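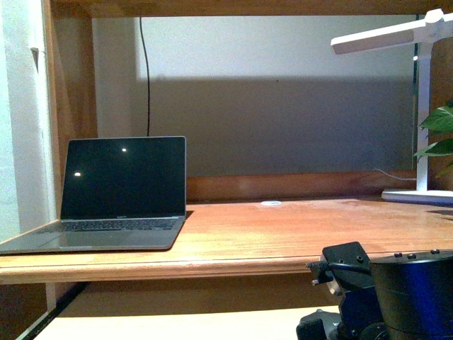

Setting Up a Desk Workspace in the Condale Planner

Prepared by Iresha Khondokar, Motion Software Group
Reviewed by Hyun-seo Kang

This guide explains how to define a desk as a planning scene in Condale, check the scene against live camera data, and approve it for arm motion. It applies to any site that runs the Faltska control service. Operators should have completed the camera calibration procedure before they begin.

Step 1. Define the work surface

Open a new scene file and add the desktop as a flat box. Measure it to the outside of the front lip, since a rounded edge is easily drawn too short. Name the box "surface_main." Any wall or side panel within reach of the elbow is added next, as a box 60 mm thicker than the real object.

Shelves above the desk require their own entry. The planner will route the elbow upward whenever it finds free space there, and an overhead board missing from the file will be treated as open air.

Step 2. Enter fixed objects

A laptop is entered as two thin boxes, one for the base and one for the screen, joined at the measured hinge angle. If a corner of the base extends past the desk edge, the box must extend past it as well. Lamps are entered as a base, a stem and a head.

Depth readings from dark, glossy screens are unreliable. Set "trust_model" to true for the screen box so that gaps in the point cloud do not erase it. 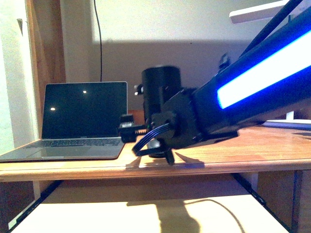
Set the contact margin for the gripper separately from the margin for the upper arm. The default is 4 mm at the fingertips. The cable bundle at the wrist should be covered by its own collision shape – a short, wide capsule is usually enough – and this shape must remain active during descent.

Step 3. Run the planning check

Start the Faltska service in simulation mode and enter the following command:

condale check --scene desk.yaml --samples 3000

The tool draws 3,000 random start and goal pairs and reports any path that enters a margin. A scene is approved when 100 consecutive paths finish without a warning. If warnings gather near one object, correct the size of that object before changing any planner setting.

Step 4. Mark the area below the desktop

The space under a desk is excluded by default. Where the task calls for the wrist camera to look into it, add a region named "under_view" and set its motion type to "look_only." Loose cords and cables should be placed inside a keep-out box, as the planner has no model for flexible objects.
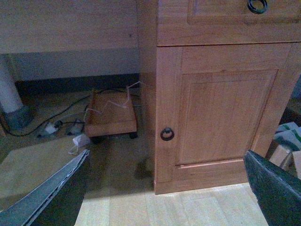
Can the arm open a drawer while the region is set to "look_only"?

Drawer motion is blocked under that setting. Create a second region around the drawer front, set its motion type to "contact," and repeat Step 3 before running the task.

Step 5. Save and register the scene

Save the file under the site name and upload it to the Pororberg scene server. The server keeps earlier versions, and an operator may restore one at any time from the History tab. Changes to an approved scene return it to draft status until the planning check has been repeated.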